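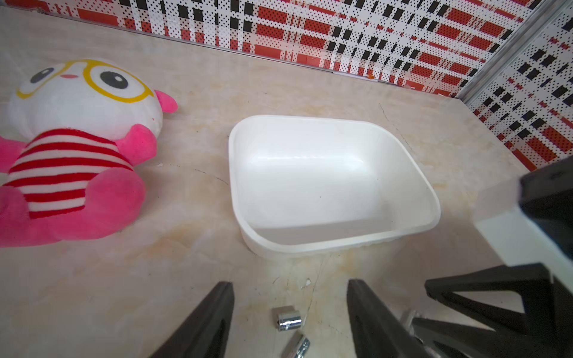
Comprei o boneco por causa dos óculos. Foi numa quinta-feira, na Mitico, aquela loja que vende de tudo perto do terminal, e eu tinha entrado para comprar pilhas. Saí sem as pilhas (voltei no dia seguinte, a moça do caixa riu) e com um bicho de cabeça redonda e óculos amarelos enormes debaixo do braço. Minha irmã perguntou se era para o afilhado. Falei que sim, porque dava menos trabalho do que explicar.

O afilhado ganhou um quebra-cabeça de 500 peças. O boneco ficou comigo.

Eu estava naquele mês de dezembro em que a gente jura que vai pôr a vida em ordem, e a minha vida, na época, cabia em peças de metal. Meu pai tinha deixado uma oficina inteira em potes: pote de café, pote de sorvete, lata de biscoito, tudo cheio de bucha, porca, luva, pino, coisa que eu nem sei como se chama. Na tampa de um deles estava escrito, com a letra dele, "Tamov, 59". Passei duas noites tentando descobrir o que era Tamov. Um fabricante? Um cliente? Um cachorro? Minha irmã apostava em cliente, eu apostava em cachorro — papai fiava para qualquer um, mas só dava nome bonito aos bichos.
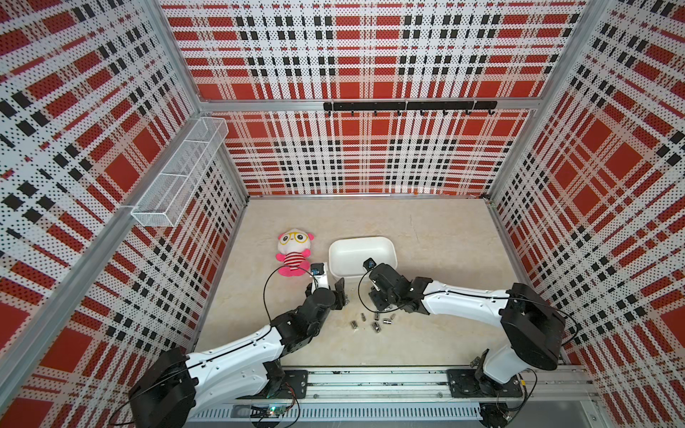

Separar peça é um serviço que engana. Você acha que é coisa de meia hora, vira o pote, e quando vê já escureceu e a sopa queimou. Comecei pelas menores, os cilindrinhos prateados do pote da Tamov, e fui deixando que caíssem de qualquer jeito, uns de pé, outros deitados. As paredes eram aquele xadrez vermelho, branco e preto, todo furadinho, que meu pai achava elegantíssimo e minha mãe chamava de toalha de cantina. Com a bacia branca de um lado e o boneco ali deitado do outro, a coisa parecia até um piquenique, só que sem comida e com muito mais ferragem. Eu conversava com ele, claro. Perguntava se aquela ali prestava, ele ficava olhando com aqueles óculos, e eu decidia que prestava.

O problema é que tudo prestava! Em 2 horas eu não tinha jogado fora nem um parafuso. Peguei uma das peças, fiquei rolando entre os dedos e me lembrei do meu pai fazendo igualzinho enquanto falava ao telefone com o pessoal da Grernik, que atrasava todas as entregas e mandava panetone no Natal para compensar. Ele dizia "sei, sei, entendo", e a pecinha rolando. Quando desligava, xingava baixinho e guardava a peça no bolso da camisa. Minha mãe vivia achando metal na máquina de lavar.

Aí me deu uma vontade boba de telefonar para a Grernik. Liguei mesmo. Atendeu um rapaz de voz novinha, perguntei se eles conheciam a Tamov, ele pediu um instante e me deixou ouvindo uma musiquinha de teclado — comprida, a musiquinha. Voltou e disse:

— Senhora, aqui consta como barco.

— Barco?

— É, um barco. Peça para motor de barco, pedido antigo. Nunca retiraram.

Meu pai, que enjoava até em rede. Agradeci, desliguei e contei para o boneco, que recebeu a notícia muito bem.

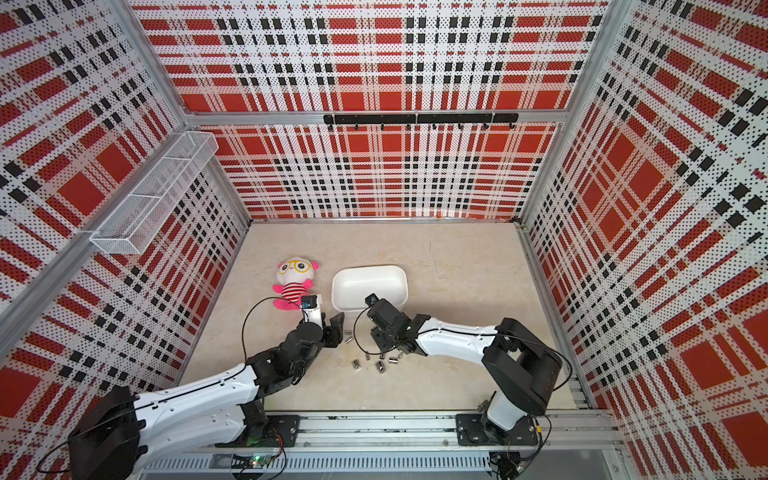 O boneco, a bacia e as pecinhas do tal barco.

Liguei para minha irmã em seguida. Ela ficou muda um tempão e depois perguntou se barco contava como cliente, porque a gente tinha apostado uma pizza. Eu disse que não contava de jeito nenhum. Ela disse que vinha no domingo, que trazia a pizza assim mesmo e que era para eu não mexer em mais nenhum pote até ela chegar.

Guardei a tampa na gaveta da cozinha, junto com as pilhas.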